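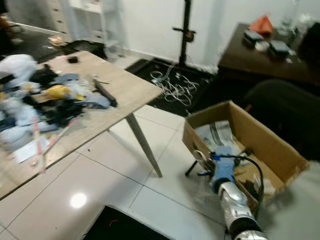
Clearing out a house before a move is a much slower business than I had bargained for, Salamatu, and I was so glad to read your message and find I'm not the only one on the list at it in January! I started with the loft in Brutley, thinking I would be very brisk and have it finished in a weekend, and 14 years of other people's kindness came down the ladder at me. What I've learned is that the boxes are easy and the bags are dreadful. A box has a label on it, or at least a shape, but a bag goes inside another bag and then you've got what I've got on the table, a great heap of crumpled white and pale blue plastic with dark cloth mixed through it and something bright yellow peeping out of the middle. Every time I think I've reached the bottom there's another handle to untie. My mother used to tie hers in double knots, so you can tell straight away which ones came from her.

Sena Opoku
January, 9.40 pm

Salamatu Adjei wrote:

> Hello everyone, a plea from Ernimow. We have to be out of the house by
> the spring and I am drowning. I have been round all the rooms once and
> managed to get rid of a lampshade. How do you decide what to do first,
> and what on earth do you do with papers? I have bank letters going back
> to before the children. Also, does the shop at Prins still take
> curtains? They were funny about it last time. Any advice welcome, the
> blunter the better. Salamatu

Well, I'm not very good at blunt, but I'll have a go at your questions in order.

What to do first: I'd say leave anything with photographs in it until the very end. I made the mistake of opening the album box on the first evening and that was that, I was on the landing with a cold cup of tea until bedtime looking at my cousin's wedding. Start with something you have no feelings about at all. Cleaning cupboards are good, and so is whatever lives under the stairs. I did the bathroom cabinet and it gave me such a lift that I went straight on to the airing cupboard, where I found 20 pillowcases. There are two of us! I kept six and the rest went to my neighbour, who uses them as dust sheets.

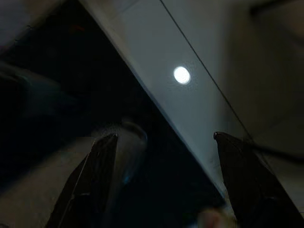 After that I went by kind of thing and stopped going by room, and it made a big difference. If you gather all the towels in the house into one place you can see very quickly that you have too many, whereas if they're spread over three cupboards each little pile looks quite reasonable. The same goes for scissors, candles and carrier bags. I warn you it does look worse before it looks better, and whoever you live with may have something to say about it. Mine took himself off to the allotment.

Papers. I asked my sister, who is much tidier than I am, and her way is to make one pile for the house and the car, one for anything with a pension in it, and put everything else in a bag to be gone through in front of the television. I wouldn't try to read each letter. Glance at the top, see who it's from, and move on. Do check with your bank or whoever does your tax before you shred the older ones, as I'm no expert and would hate to be the reason you were short of something. I found 400 pounds' worth of old premium certificates in with the gas bills, so a glance is worth having.

Curtains: yes, Prins took mine before Christmas, but they like them washed and with the hooks out, and they want both of the pair. Go in the morning if you can. If they say no, Femby is happy with odd ones and will cut them up for cushions, and they're very sweet about it.

If you want company I'm quite happy to come over for an afternoon. It's far easier doing someone else's, I don't know why, I can be ruthless with a stranger's egg cups and then cry over my own. You could come to me the week after and do the same with the bags, and I'll make the leek soup.

Does anybody else on the list want a slow cooker, by the way? It has its lid and the booklet. First to write gets it, but you'd need to collect.

Love to all,
Sena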